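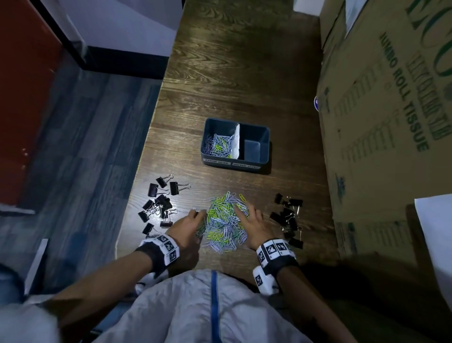 Why does the left arm jump sideways during replay when the operator's hands are close together?

The tracker is mixing up the two wrist bands. If both bands carry a tile with the same ID, Trakow can assign that tile to either wrist, and the left pose jumps toward the right one for as long as the wrong match holds. Check the tile IDs on both bands against the band file before changing anything on the arm.

Ticket status: Resolved, follow-up open
Site: Mindton
Reported by: Rochelle Henare
System: Fukance two-arm cell, Trakow wrist tracking, Leiva replay controller
Task: office supplies, paper clips and binder clips, divided bin
Severity: High (unplanned arm motion, protective stop)

Original report

During replay of a clip sorting recording, the left arm moved sideways without warning while it was reaching for the pile. It traveled 40 mm to the right, hit the divider in the bin and went into protective stop. The divider bent and came out of its slot. Nobody was inside the guard. The right arm finished its current move and then stopped with the rest of the cell.

I reset and ran the same recording again at reduced speed. Same jump, same place. I have locked the cell in manual and put a tag on the pendant. Please advise.

Log

Wednesday, 9:15 a.m.
Ticket picked up. Asked Rochelle to leave the cell in manual and send the Leiva fault log plus the recording that was being replayed. Asked whether anything had been changed since the last good run.

9:50 a.m.
Files received. Rochelle says no changes to the arms, the bin or the table position. The bin still has the paper clips on the left, as the labels say, and the right side is empty.

10:20 a.m.
Leiva log shows the left arm followed the commanded path the whole time. No encoder fault, no following error until contact. The stop came from the force limit, and it tripped where it is supposed to. So the arm did what it was told and the bad position was already in the path.

10:45 a.m.
Opened the recording in Trakow. The left wrist trace is smooth while the operator is picking from the edge of the pile. When the right hand comes in to hold the pile down, the left trace steps to the right, stays there briefly and steps back. The right trace does not move. The step matches the sideways motion Rochelle saw.

11:30 a.m.
First guess was glare on the tiles. Rochelle turned off the light over the table and recorded again with the arms powered down. Steps still there. Not glare.

11:55 a.m.
Second guess was the headset camera calibration. Rochelle ran the calibration check and it passed. Also had her move only the left hand over the table with the right hand in her lap. No steps at all in that recording. Put the right hand back over the pile and they came back within a few picks.

1:10 p.m.
Asked for the tile IDs off both bands, read one by one with the Trakow viewer and not copied from the band file. The file says the two bands share nothing.

1:40 p.m.
Rochelle found ID 20 on both bands. On the left it belongs there. On the right band it is on the tile next to the white module, and the file has a different number for that position. She then remembered that the outer sleeve on the right band was replaced in July after the old one started peeling. The replacement came out of the spares drawer and had been printed from an older sheet.

That explains why it only happens with the hands close together. Trakow throws out a match that is too far from the last known wrist position. With the hands apart, the wrong tile gets rejected. Over the pile it is near enough to pass.

2:05 p.m.
Sleeve removed and the correct one printed from the current sheet. Rochelle checked every tile with the viewer before it went on. Test recording of the full sort, hands together over the pile as in normal work. No steps in either trace.

2:40 p.m.
Bin divider replaced. Gripper fingers on the left arm inspected, no damage, alignment check passed. Replayed the new recording at reduced speed with the bin off the table, then at reduced speed with the bin on. Both fine.

3:30 p.m.
Full speed replay completed. Tag removed from the pendant, cell back in automatic.

Cause

Wrong sleeve on the right wrist band, with one tile ID duplicated from the left band. Trakow does not warn about this. It checks that the IDs it sees are in the band file, and 20 was in the file, only under the other wrist.

Affected recordings

Everything recorded at this cell since the sleeve was changed has to be treated as suspect. Rochelle counts 200 recordings in that folder. They have been moved to a hold folder and Leiva has been set to refuse them. Do not release any by eye. The step can be short enough to miss when scrubbing the trace.

Settings changed

In Trakow, "reject duplicate ID in view" is now on. It was off by default. With it on, recording pauses and the viewer shows the ID in red if the same tile appears twice.

In Leiva, the path check now refuses any recording with a single-sample position step over the limit. Before this the check looked at speed averaged over a window and the step got through.

The force limit was not changed. Rochelle asked if it could be raised so that light contact with the bin would not stop the cell. Declined. It is what kept this to a bent divider.

Still open

1. Run the new path check over the hold folder and list which recordings fail. Rochelle, once the cell has a free afternoon.
2. Throw out the old sleeves in the spares drawer. Done for this table. The other tables have not been checked.
3. Add the viewer ID check to the band change sheet, with a line for initials.
4. Ask Trakow support whether the duplicate setting can be on by default for new installs. Request sent, no reply yet.

Ticket stays open until item 1 is finished.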